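How Do You Teach a Robot to Handle a Towel?

Last updated: January

Towels look easy. You have probably picked one up today, and you may even have hung it back up (your grown-ups can dream).

For a robot, a towel is a nightmare with a fluffy edge. A brick has the same shape every time you meet it. A towel can be flat, rolled, twisted, or squashed into a lump, and as soon as you touch it, it turns into some other lump. Writing a rule for every lump would take until you are very old.

So the researchers on a project called Wirkum stopped writing rules. They let people show the robot what to do, again and again. This is called learning from demonstration. Babies do it too, with more dribble.

The clever bit is that the robot stays home. A person holds a gripper in each hand and does the chore with those instead of fingers. Grippers are a lot clumsier than fingers, and that helps: if a person can manage the towel with two pinching jaws, a robot with the same kind of jaws has a chance.

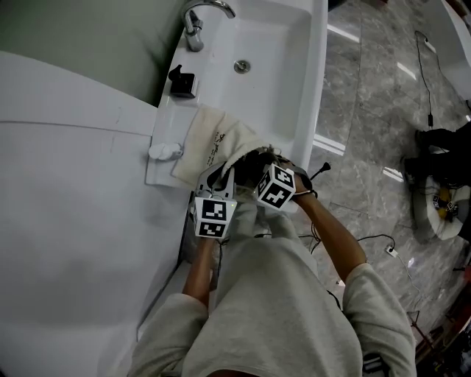
A gripper in each hand and a cream-colored towel at the sink. The patterned cubes are markers.

Those black-and-white squares are a bit like name tags for a computer. It knows exactly what each pattern looks like straight on. When a square looks small, the computer works out that it is far away. When it looks squished, the cube must be tilted. Put that together many times a second and you get the path each hand took through the air.

The Wirkum team collected 2,000 towel demonstrations and trained a computer program on them. Then they gave a real robot 199 tries at picking a towel up from the edge of a sink. It managed 110. That is a bit more than half, which would be a sad score on a spelling test and was a pretty cheerful one in the lab.

Next they doubled the pile to 4,000 demonstrations, with more bathrooms and more kinds of towel. Those tests are still going on. The robot has not been asked to clean the tub yet, so it has no idea how lucky it is.

Try it: hold a pair of kitchen tongs in each hand and fold a washcloth. No fingers!

Comments

Zonow: i did the tongs thing and it took my whole snack time

Kerkik: Can it do socks

Frade: My daughter would like to know if the robot gets paid. She is asking for herself.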